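Eno: a word list of old wallpaper and fabric pattern names 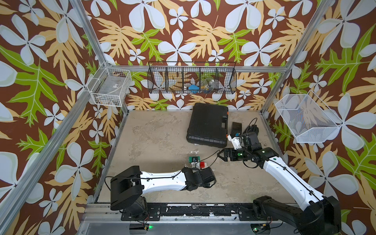 Hello, and thanks for stopping by. I started Eno because I kept losing arguments about what to call things. My aunt says "sprig", the shop says "ditsy", and an old sales book I own says "small scatter". I wanted one place where all three lead to the same entry, so I made one, and it has grown a fair bit since then!

What you get

patterns.csv is the main file. It has 686 entries, one per line, with the name, any other names I've come across, a short meaning in plain English, and where I found it.
sources.csv lists the 89 catalogues, sample books and shop leaflets I worked through. Most came from two house clearances and a very good box lot that Jomar Buenaventura spotted for me (thank you again, Jomar).
leftovers.txt is the messy one. Names I can't pin down go in there until somebody writes in and puts me right.

How to use it

Open the CSV files in any spreadsheet program. They're saved as UTF-8, with commas between the columns and double quotes round anything that has a comma inside it. If the accents look odd, pick UTF-8 by hand when you import. Tanner Tremblay had this trouble with the French names and that fixed it.

The "other_names" column uses semicolons. I did try slashes first, but a few makers put slashes in their own pattern names, so that was an afternoon wasted.

Things to watch out for

The list leans heavily towards florals and leaves. I like them, and they're what turns up in boxes. Stripes and checks are thin, and geometrics are worse. Please don't count the entries and decide that's what people had on their walls.

Dates are a guess unless the source prints one. I've put a "g" in the last column for those.

The Stekwood entries were typed up from a faded copy and I've marked 15 of them as doubtful. The Wudemska ones are in much better shape, though the spelling changes from page to page in the original and I've left it as I found it.

Colours aren't included. I started on them in August and gave up by teatime.

Sending corrections

Open an issue or send me an email with the entry name and where you saw the other version. A page number is lovely if you have one. I'm partway through the Sandhu leaflets at the moment and hope to reach 900 entries once they're in.

Licence

CC BY 4.0. Use it for what you like, and please mention Eno somewhere.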